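Gripper clearance in two-arm assembly

Gripper clearance is the minimum distance kept between the end effectors of two robot arms that share one work surface. It is treated in guidance on bench-scale assembly, where small parts such as interlocking wooden pieces are moved between a tray and the table.

Recommended practice

Under the Prikora guideline, drafted by Nazma Ekanayake and Océane Petrenko, the arms stay 200 mm apart unless a handover is in progress. Only one gripper may enter the tray at a time. An arm that is waiting keeps its fingers closed. Plain backdrops, usually a light curtain, are preferred behind the table. Speed limits are set separately for each arm and are checked every 4 hours of running.

A later revision added 2 exceptions, both for parts too long to be held by one gripper.

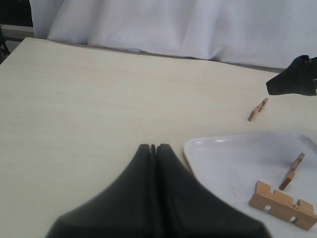

Related articles
Handover (robotics)
Parts tray
Drulex test bench
Wrist camera

This site uses cookies. Accept | Settings

Text last changed 15 August 2026. Contact | Copyright Kekero | Back to top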